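Uniform rules in amateur football

Uniform rules in amateur football are the regulations that decide what a team may wear on the field, how often it may change its look, and who has to approve the change. They cover jerseys, pants, socks, helmets and, in some leagues, the gloves and undershirts worn with them. The rules differ a good deal from league to league, but most are adapted from an older rulebook and share the same basic parts.

Colors and registration

A team normally registers a home set and a road set before the season starts. The home set is usually the darker of the two, although a number of warm-weather leagues let the home side wear white. In the Grenel League, a regional adult league, both sets must be registered by the end of March, and the registration lists the main color, the trim color and the number color for each.

When two teams turn up in colors that are too close, the road team changes. Most leagues ask road teams to carry a spare set or a set of plain mesh overshirts for this purpose. The referee makes the decision at the field, and a protest over it is rarely accepted once the game has started.

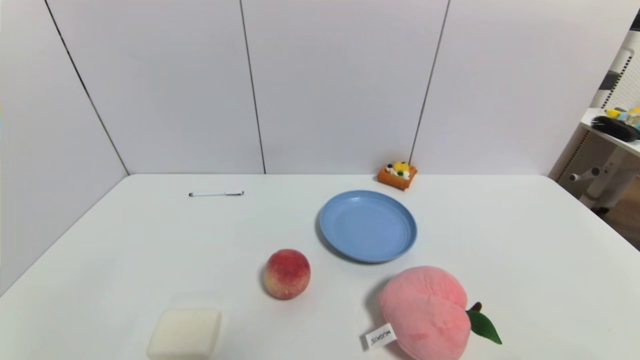
Trim is treated more loosely than the main color. Stripes on the sleeve, a contrasting collar or a side panel can generally be added without new paperwork, as long as the numbers stay readable from the sideline.

Numbers

Numbers appear on the front and back of the jersey, and no two players on the same team may wear the same one in a game. Some leagues still tie numbers to positions, so that linemen and receivers can be told apart by officials. Others dropped this when rosters shrank and players began to fill several positions.

A player who changes jerseys during a game, usually after a tear or a blood stain, has to report the new number to the referee before the next snap.

Alternate uniforms

An alternate uniform is a third set worn on selected dates. The Jolton Conference allows each team to wear one in 2 games per season, and the request must name the games in advance. Playoff games are left out. Teams use alternates for anniversaries, for fundraising, or to bring back an old design - the last of these is by far the most common request.

Suryani Saragih, who served as the conference's equipment officer, wrote the current wording of the alternate rule. Her version removed an earlier line that required the opposing coach to agree, a line that had led to arguments in the week before games.
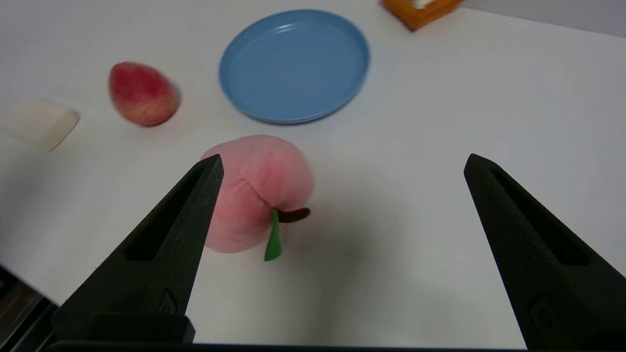 Can a team wear its alternate jersey with its regular helmet?

Most leagues allow it, provided the helmet is the one already registered. A second helmet is a separate matter and needs its own approval, as it has to be fitted and inspected for every player who will wear it.

Sponsor marks

Small sponsor marks are allowed in most amateur leagues and banned in nearly all school leagues. Where they are allowed, the mark is limited to a patch on the chest or the upper sleeve and may not touch the number. Grenel permits 2 patches per jersey. Jolton permits one, and the whole team must wear the same patch.

Suppliers such as Budex and Govindasamy print the patch as part of the jersey, which makes it hard to remove when a sponsor leaves. Teams that change sponsors often tend to choose sewn patches instead. Budex sets a price break at 700 pieces, so smaller clubs sometimes place a joint order.

Penalties

A first violation usually brings a written warning. Repeated violations can lead to a fine or the loss of a timeout at the start of each half. Under the Jolton rules the largest fine is $1000, reserved for a team that wears an unregistered set in a playoff game. A player with a missing or unreadable number is sent off until the problem is fixed, and the team may substitute in the meantime.

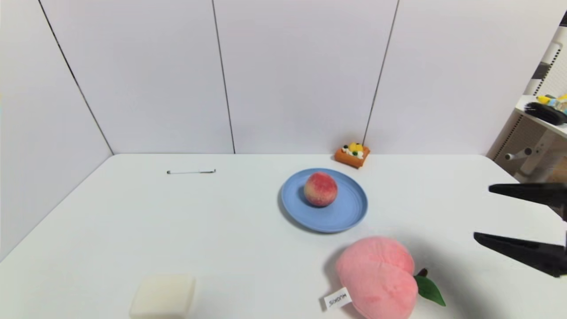 See also

Football helmet
Jersey number
Throwback uniform
Equipment inspection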